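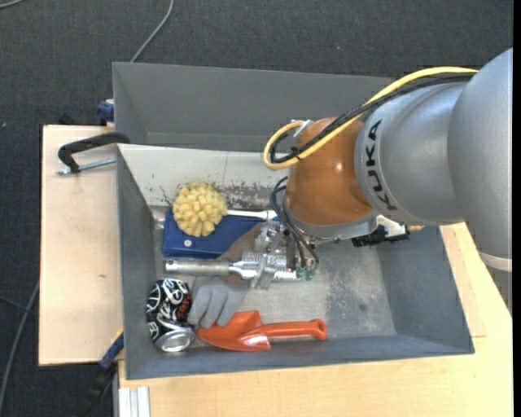
4.2 Does parent involvement reduce drop-out?

The claim that youth teams keep more players when parents are brought into the season is repeated so often that few clubs ask where it comes from. Most of the handbooks we read cite each other. We therefore looked at what the records of two clubs, Bretus and Plimden, can support.

Between them the clubs registered 573 players aged eight to thirteen. Bretus held parent meetings before and during the season; Plimden sent home a single letter. By the end of the season 122 players had left, and the rate was lower at Bretus (Figure 4). A reader in a hurry could stop there. We do not think the gap means much.

Figure 4. Share of registered players still attending, by month and club. Players who moved away are counted as having left.

First, the Bretus meetings were optional, and the families who came were mostly those whose children already attended every practice. Second, Plimden lost its indoor space in April, and a good part of its losses fall in the weeks right after that. Taking those weeks out narrows the gap to the point where we would not bet on its direction. Third, neither club recorded playing time in a usable way. Children who sit on the bench may quit whatever their parents are told, and we cannot rule this out.

We also sent the Keskin exit form to families who left, and 75 came back. The form asks parents to pick one main reason from a list. "Lost interest" was the most common choice, but it is also the first box on the page, and it is the parent who fills it in. We have little faith that it tells us what the child would say. Earlier work with the Fiteo scale has the same weakness and is often quoted without mention of it.

None of this shows that parent meetings are useless. Coaches at Bretus liked them and reported fewer arguments on the sidelines, though they were asked by the same people who set the meetings up. Whether the meetings keep children playing is a separate question, and these records leave it open.

This site uses cookies to remember your reading preferences. Accept all | Manage settings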